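Plostema House Newsletter
March
From the Collections and Household Office

Dining Service Review Enters Its Second Stage

The Household Office has begun the second stage of its review of the dining service held at Plostema House. The first stage, completed over the winter, established what the house holds and where it is kept. The present stage concerns the condition of individual pieces and the question of which should remain in regular use at residents' dinners and public luncheons.

The service has never been a single matching set. The oldest part came with the house itself, and later additions were made by the Wistitz bequest and by purchase whenever the number of guests outgrew the cupboards. As a result, plain white pieces, floral pieces and fluted pieces have been stored together for many years, often in the same stack. The inventory now stands at 174 pieces, including serving dishes but excluding cups and saucers, which will be reviewed separately.

Sorting is carried out in the small pantry next to the dining room. Plates are taken up one at a time, compared with their entry in the inventory, and returned to the group to which they belong. 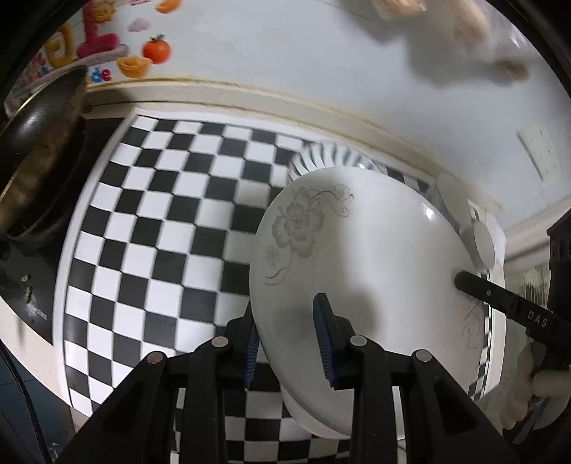
Reading time: 3 minutes

Large white plates with a grey-brown floral decoration form the group that has raised the most questions. The pattern sits to one side of the plate, with a large open blossom, a smaller flower and tendrils that follow the rim. Members who have dined at the house will know it well. The inventory of the Wistitz bequest lists the pattern only as "floral, muted," and no maker's name has been found in the accompanying papers. Any resident or former member of staff who recalls the pattern being bought or given is asked to write to the Household Office.

The fluted dishes with blue-grey stripes are better documented. They were purchased from Hladun, a supplier of tableware to the house for many years, and the original receipts are kept in the office. Their scalloped edges make them less suitable for stacking, and several have been chipped in past seasons. They will be moved to the upper shelves of the dining room cabinet, where they can be stored singly.

Each piece in the service is being placed in one of 3 categories. Pieces in sound condition will stay in regular use. Pieces with wear to the decoration will be kept for formal dinners and washed by hand. Pieces with cracks, or with chips on the rim, will be withdrawn from the table. To date, 14 pieces have been withdrawn. Of these, 5 have been set aside for possible repair, and an estimate has been requested from the Flindivetti workshop.

Arūnas Rätsep, Household Manager, has issued the following guidance to all staff and residents who handle the service while the review is under way:

Plates should be carried with both hands and set down fully before the next is taken up.

Felt rounds are to be placed between decorated plates of the same size. Fluted dishes are not to be placed beneath flat plates.

Decorated pieces must not be put in the dishwasher. Lukewarm water and a soft cloth are sufficient.

Any chip or crack, however small, should be entered in the pantry book on the day it is noticed, with the inventory number of the piece.

"The service is meant to be eaten from," Mr. Rätsep writes in his report to the Board. "I would ask only that pieces go back to the shelf they came from. Most of the damage recorded during the first stage was on plates stored under heavier dishes."

Public luncheons will continue without interruption. White plates from the general kitchen stock will be used where a full setting of one pattern cannot be made up. Groups that have booked the dining room for private events may still request the floral service, subject to the number of places required, and should state this when confirming their menu.

The pantry will be closed to residents in the mornings until sorting is complete. The revised inventory will be available for consultation in the Household Office, and a printed copy will be placed in the library.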